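June
Posted by admin in Getting Around

The Car Is Still in the Driveway

The transmission started making its noise in March. I described it to the mechanic as a sort of humming cough, and he wrote down "noise." The estimate came to $655, a figure I was told was good news, and I said I would think it over. I have been thinking it over for three months. In the meantime I walk to work.

I want to be clear that I did not do this for my health or the planet. I did it because I am cheap, and because every time I got close to calling the garage back it was lunchtime there or lunchtime here. People have been very nice about it anyway. I've been called disciplined by two separate coworkers and I let both of them go on thinking it.

The walk from my front door in Clallton to the desk where I sit is 3,740 steps. I know this from my phone, which had apparently been counting my steps for years without asking and was sitting on some fairly embarrassing totals.

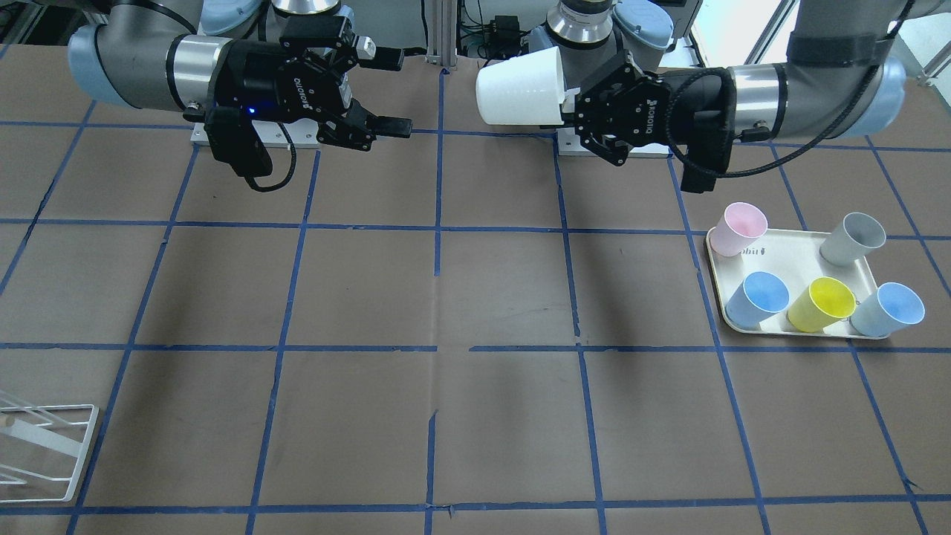 What I bought

The whole appeal was supposed to be that walking is free. So naturally in the first two weeks I spent $219.

Most of that went on a pair of Brernadel walking shoes, which the salesman said would "disappear on my feet." They have not disappeared. They are the color of oatmeal and visible from space. They are also, I'm sorry to say, extremely comfortable, and I've started wearing them to places where I used to make an effort.

The rest was an umbrella, a backpack that claims to be water resistant (it resists for a block and a half), and socks. I had no idea socks had gotten so complicated. There is now a left sock and a right sock. They're labeled, and I've put them on wrong often enough to report that my feet couldn't tell.

The route

There are two ways to go. The short way follows the main road past the tire place and the bank that used to be another bank. The long way cuts behind the ball fields and comes out by Vasić, the bakery, at almost exactly the time they put out the poppy seed rolls. I take the long way. I tell people it's for the trees.

If you drive this route, as I did for six years, you will think of it as flat. It isn't flat. There is a hill between the ball fields and the bakery that I had never once noticed from behind a windshield, and now I think about it before I fall asleep. It goes up in the morning. By some trick I haven't worked out, it also seems to go up in the evening.

Then there are the crosswalks, four of them, each with a button. Three of the buttons do something. The one by the bank I believe was put there to give people an activity. I press it every time. I've watched a woman with a stroller press it with her elbow, with total contempt, and cross on the red, and I thought that here was somebody who'd been walking a lot longer than me.

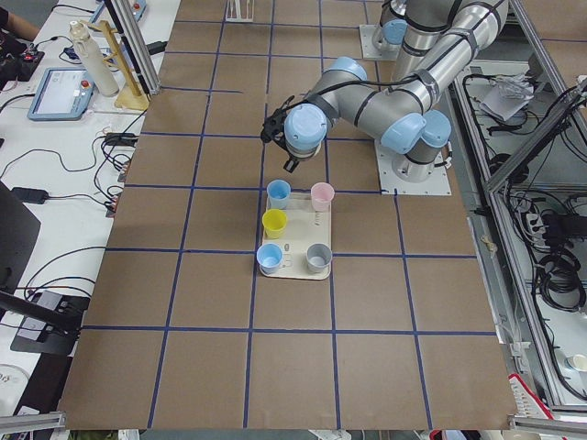
Drivers, meanwhile, have gotten much worse since I stopped being one. They roll through stop signs. They creep into the crosswalk and then wave you across in front of them with a little flick of the hand, as though you'd been let into their house. I used to do that wave. I thought it was gracious.

Weather, and talking to people

April was wet and I complained about it to everyone. May was dry and I complained about the pollen. You get a lot of material, walking. My conversation had been thin for a while and it has definitely picked up, although I notice my sister has started putting me on speaker and doing dishes.

You also have to say good morning. In a car you can go years without saying good morning to a soul. On foot I say it to a man with a very old beagle, to the crossing guard, and to a guy on a porch who's never answered but did once lift his mug. I got unreasonably happy about the mug. I told the whole story at work and it did not go over.

The dog is the one who really looks forward to seeing me, and I suspect that has to do with the poppy seed rolls. 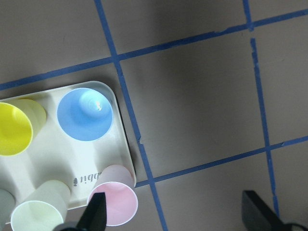 I did take the bus once, in a thunderstorm. The bus in Clallton is perfectly good, provided you want to go to Rokby. It goes to Rokby with great conviction and passes within two streets of my office without stopping, so I rode all the way out, had a look at Rokby, which has a nice post office, and rode back. I was 50 minutes late and very well rested.

As for the car, the battery has now died too, from lack of use, so the estimate is going to need revising. A bird has been taking an interest in the side mirror. My neighbor asked if I was selling and I said no, a little sharply, like he'd asked about a relative.

I'll call the garage next week. It's supposed to rain, and I've still got that backpack.

Recent posts
The Tomato Plants and I Are Not Speaking
Six Things I Brought to the Potluck and Took Home Again
In Defense of the Slow Cashier
A Short History of My Gutters

Contact | Copyright, all rights reserved | Back to top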